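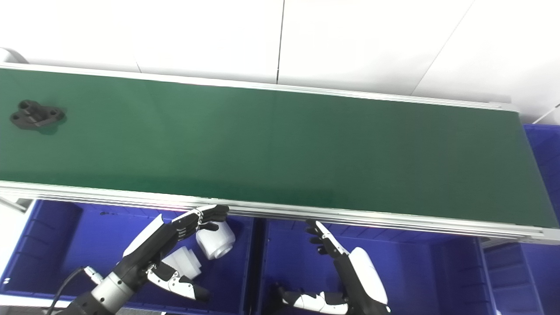

Sorting line parts: notes on the data

Brorkurum set, February 2023. 3,038 records of loose parts coming off the green belt and going into the blue bins. One row per part, with colour, rough shape and the bin it ended up in.

What I would not trust

The shape column. "Bracket" covers a dark grey cross-shaped mounting piece and anything else with lugs on it. "Cylinder" covers white plastic parts whether plain or flanged, and I doubt they belong together. The Brivik labels were merged into ours without a check that I can find.

The bin column is said to be 100 per cent complete. Complete, yes. I re-read 12 rows and disagreed with one.

Black plastic pieces with a raised boss are filed under "other". So are 19 parts with no shape given.

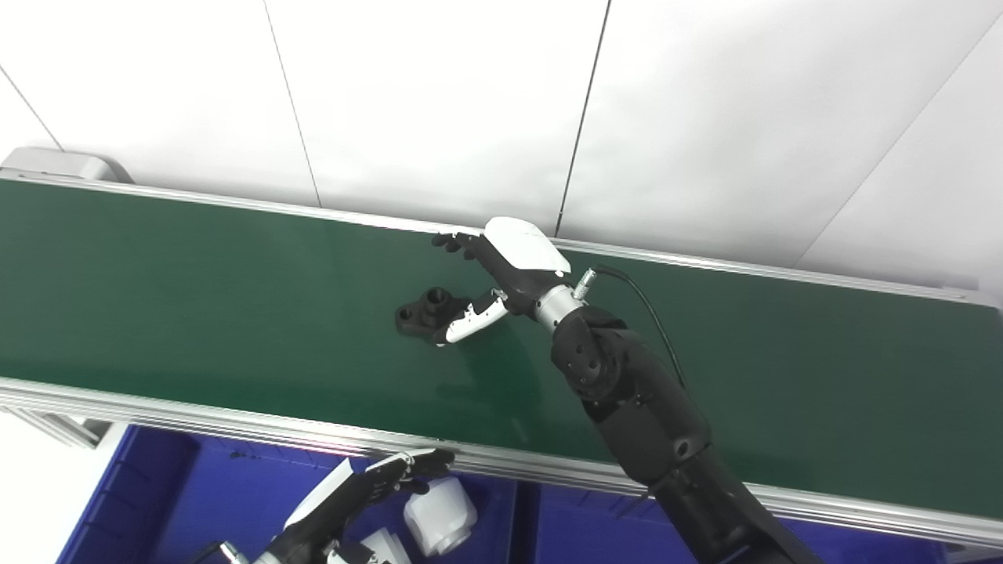
Sanaa Filali thinks this is too harsh: the bosses were left in "other" on purpose, until Lahlou settles the part names, and the merge was checked on paper. I have asked for the paper.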